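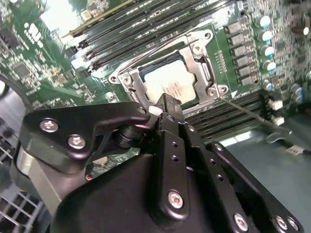
CPU in its socket on the motherboard.

# Desk & bench tips, October batch

Typed fast, between other jobs. Computer stuff first, then the usual mix. Skip what you know.

## Desktop PC, yearly clean out

Power off, switch at the back off, cord out. Then hold the power button a few seconds to drain what's left. Side panel off, lay the case flat on a towel.

- Short puffs of air, not one long blast. Long blasts spit liquid if you tip the can.
- Hold fan blades still with a finger or a chopstick while you blow. Don't let them spin up.
- Front filter: pull it, rinse under the tap, dry overnight. Overnight means overnight.
- Never the house vacuum inside the case. Outside of the case, fine, brush head on.
- Touch bare metal on the case before you touch anything else. Again after you get up for coffee.

If the cooler has to come off, run the machine for a bit first so the old paste softens, then shut down and unplug. Twist gently before you lift. Old paste comes off with isopropyl and a coffee filter (no lint, paper towel sheds). New paste, a blob like a small pea in the middle. Screws in a cross pattern, couple turns each, go around again.

Chip itself: edges only. Find the little corner mark and match it before you lower it. It should drop in with no pushing at all. If your pushing, stop and lift it straight back out.

Take a phone picture of the cables before you unplug a single one. I have skipped this 2 times and regretted it both.

## Small screws

Egg carton. Still the best thing. One cup per step, work left to right, then go back right to left. Masking tape on the lid with a note if you won't finish tonight.

Magnet in a sandwich bag for picking spills up off the floor: turn the bag inside out and the screws are already bagged.

Stripped head? Wide rubber band between driver and screw, lean on it hard, turn slow. Works maybe half the time. After that it's a left hand drill bit.

Osvaldo Portela wrote in about the screws that come with Plollum shelf brackets. Too soft, he says, heads chew up on the first go. Swap them for any decent #8 before you start. He also rubs a bit of bar soap on the threads for hardwood. Candle wax is better imo, soap can pull in damp and rust the screw.

## Drawers that stick

Wood ones, humid months mostly. Mine go in June. Empty it, pull it, look for the shiny spots on the runners, that's where it rubs. Light sanding with 220, then candle stub, rub it on thick. Don't use cooking oil!! Goes gummy by winter and smells.

Metal runners: wipe out the old grease first, all the black gunk, then dry lube. Spraying over gunk makes more gunk.

## Kitchen bits

**Burnt pan.** Cover the bottom with water, big spoon of baking soda, simmer 20 minutes, let it cool in the pan. Wood spatula. Not for aluminum, it goes dark.

**Cutting board smell.** Coarse salt and half a lemon, scrub, rinse, stand it on edge to dry. Flat drying is how they warp. Oil after, mineral oil only.

**Kettle scale.** Half white vinegar half water, boil, leave it 25 minutes, pour out, boil plain water and toss that too. Do it twice if you can still smell it.

**Jar lids.** Tap the edge of a spoon under the rim till it pops. Or rubber glove. Hot water on the lid works but then the lid's hot.

**Dull scissors.** Cut through a folded sheet of fine sandpaper a dozen times, wipe the blades. Takes off the burrs, not a real sharpening. Fine for a few months.

**Fridge seal.** Close a dollar bill in the door and tug. Slides out easy = clean the seal with soapy water first, then try again before you buy a new one. Was just crumbs on mine.

## Cords

Bread tags on the power strip end, one per plug, name in marker. Write on both sides.

Loose coils, over then under, velcro tie. Wrapping tight round the brick breaks the wire right where it leaves the brick, every time. The old Hanrahan work light in my garage died that way, cord still hanging by one strand when I cut it open.

Extension cord warm to the touch means too much on it. Unplug something. Coiled up on a reel is worse, pull the whole thing out if your running a heater or a saw.

## Glue notes

- Wood glue: clamp till it just beads, scrape the squeeze out when its rubbery, not when wet.
- Super glue: less. Then less than that. Keep the bottle in a jar with a few silica packets.
- Epoxy: mix on a plastic lid, longer than feels needed. Write down the time you mixed it.
- Cap stuck on? Petroleum jelly on the threads next time.

Hideaki Wada's fix for wobbly chair rungs: take the joint right apart, scrape all the old glue, one turn of cotton thread round the tenon, fresh glue, then a strap clamp for 3 hours minimum. I left mine till morning. Solid.

## Still to test

Sondberg knife block, the magnet one. Does it scratch?
Vinegar on shower heads in a bag, how long is too long
Pirkby felt pads vs the cheap ones, on tile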